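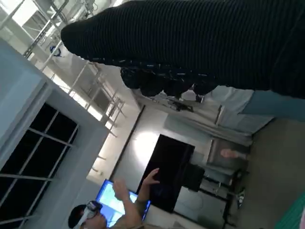

Headset auf, Hände hoch: Gestensteuerung vor dem blauen Monitor.

Rindska, Werkstattgalerie: der Stand vom März

So, nach langer Pause gibt es in der Galerie wieder etwas Neues! Wer zum ersten Mal hier landet: Rindska ist meine Software, mit der man einen Roboterarm über die eigenen Hände führt, also ohne Joystick und ohne Programmierhandgerät. Headset aufsetzen, Hände heben, los. Na ja, fast. Bis man wirklich loslegen kann, muss im Hintergrund einiges laufen, und um dieses Einiges geht es in den Notizen weiter unten. Die Galerie führe ich vor allem für die Leute, die den Code schon benutzen und mir ständig schreiben, warum ich so selten Bilder einstelle. Bitte sehr.

Zu den Händen
Finger nach oben, Finger gespreizt — mit solchen Posen verbringe ich gerade den größten Teil meiner Abende. Die Handerkennung liefert mir Gelenkpunkte, und daraus muss ich etwas machen, womit ein Arm leben kann. Ein Mensch wackelt ja ständig ein bisschen, auch wenn er meint, ganz still zu halten. Gebe ich das ungefiltert weiter, zittert der Greifer wie nach der vierten Kanne Kaffee. Filtere ich zu stark, fühlt sich alles an, als würde man durch Honig greifen. Im Moment läuft ein Filter, der bei langsamen Bewegungen kräftig glättet und bei schnellen fast nichts mehr tut, und damit bin ich zum ersten Mal richtig zufrieden. Die Parameter liegen im Ordner für die Profile, spielt gern damit herum!

Beim Spreizen der Finger gab es lange Ärger. Ich hatte das als Zeichen für „Greifer auf“ belegt, und das klang auf dem Papier wunderbar. Nur spreizt man die Finger eben auch, wenn man sich erschreckt, wenn man jemandem etwas erklärt oder wenn einem das Headset rutscht. Inzwischen muss die Geste drei Zyklen hintereinander erkannt werden, und die andere Hand darf sich dabei nicht schnell bewegen. Ist nicht elegant, hat mir aber schon etliche fallende Becher erspart.

Zur Planung
Zwischen Hand und Arm sitzt Soler, der kleine Bahnplaner, den ich im Winter aus dem alten Code herausgelöst habe (endlich!). Soler bekommt eine Zielpose, schaut nach, ob der Weg dorthin frei ist, und gibt kurze Bahnstücke zurück. Wenn die Hand irgendwo ist, wo der Arm gar nicht hinkommt, bleibt er an der Grenze seines Arbeitsraums stehen und wartet. Früher hat er sich an der Stelle gern verknotet, weil die inverse Kinematik zwischen zwei Lösungen hin und her gesprungen ist. Der Fix waren am Ende vier Zeilen, gesucht habe ich sie fast 10 Tage. Die Commit-Nachricht dazu zitiere ich hier lieber nicht.

Ein offener Punkt ist das Wiedereinsteigen. Nimmt man die Hände runter und hebt sie woanders wieder, soll der Arm ja nicht quer durch den Raum hinterherspringen. Zurzeit zählt beim Einstieg nur die relative Bewegung, man „kuppelt“ also neu ein. Mir gefällt das, Ebony McPhee findet es furchtbar. Sie hätte lieber einen durchsichtigen Geisterarm im Headset, den man erst mit der eigenen Hand zur Deckung bringt. Ich baue das jetzt als Option ein, und dann streiten wir eben weiter, wenn es beide Varianten gibt.

Zum Mitschreiben
Alles, was Rindska sieht und sendet, landet in Dokex. Das ist mein Protokollwerkzeug und ehrlich gesagt der Teil, den ich am liebsten mag, obwohl ihn kaum jemand erwähnt. Handpunkte, Zielposen, Gelenkwinkel, Bilder, alles mit einer gemeinsamen Uhr. Im Archiv liegen inzwischen 2000 Durchläufe, und man kann jeden davon vor- und zurückspulen und an beliebiger Stelle in den Planer werfen. Wenn mir also jemand schreibt „der Arm hat gestern komisch gezuckt“, brauche ich nur die Datei und kann mir das Zucken in Ruhe ansehen.

Mit der neuen Version kann Dokex auch Lücken markieren. Verliert das Tracking eine Hand, steht das jetzt als grauer Balken in der Zeitleiste, vorher wurde einfach der letzte Wert wiederholt. Alte Dateien bitte einmal durch das Konvertierungsskript schicken, sonst meckert der Import.

Zur Simulation
Fürs Ausprobieren ohne Hardware gibt es Cevon. Gleiche Schnittstelle, gleiche Grenzwerte, nur eben alles gerechnet. Ich teste jede Änderung an der Gestenerkennung zuerst dort, meistens spät abends, wenn ich eigentlich schon schlafen sollte. Reibung und Kontakt sind noch ziemlich grob, für weiche Sachen wie Stoff taugt das bisher gar nichts. Wer sich mit so etwas auskennt und Lust hat: bitte melden, ich koche auch!

Was als Nächstes drankommt
Zuerst der Geisterarm, siehe oben. Danach will ich die Verzögerung sichtbar machen, als kleine Farbanzeige am Rand des Sichtfelds, damit man merkt, wann man langsamer werden sollte. Außerdem steht noch die Linkshänder-Kalibrierung auf der Liste, nach der schon mehrfach gefragt wurde — ja, ich habe eure Mails gelesen, und ja, ich schäme mich.

Fragen und Fehlerberichte wie immer über das Formular, am besten gleich mit der Dokex-Datei im Anhang.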